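Section 4. Setting up the hand-held gripper table for open day

I've run this table every May for a while now, and Yanling Xia asked me to write down how I do it (hi, Yanling!). You'll want to start by 8:30 so there's time for coffee.

1. Wipe the table with a dry cloth. Please no spray, it leaves a film and the pads get slippery.

2. Charge both Lullon grippers overnight and bring the spare cable anyway. Haoran has mine, ask him.

3. Check the finger screws with the small hex key. Snug is fine! I cracked a finger last year by leaning on it.

4. Start the Rakidska recorder on the laptop and make a new folder for the day. Mine had 3,341 clips in one folder and finding anything was a nightmare.

Caution: keep fingertips out of the gap while someone else is squeezing the trigger. It pinches, and kids love to test this.

5. Open the gripper all the way, hold it low over the bare wood, and look at the live view. Both fingers should show, one on each side, with clear table between them.
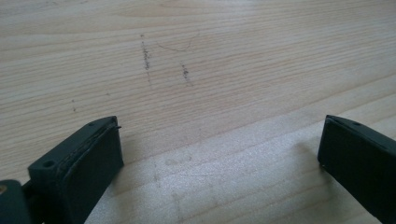 6. Now squeeze and let go a few times, nice and slow. If the picture stutters, unplug the cable, wait for the light to go off, and plug it back in.

7. Put out the blocks and let your first visitor have a go. I give people 2 practice tries and then hit record.

Note: groups of 16 are the most I'd take at once. Any more and the folks in back just see elbows. If a bigger crowd shows up, send half of them over to Evander Lamont's table and swap after the first demo.

8. When you're done, stop the recorder before you close the laptop lid.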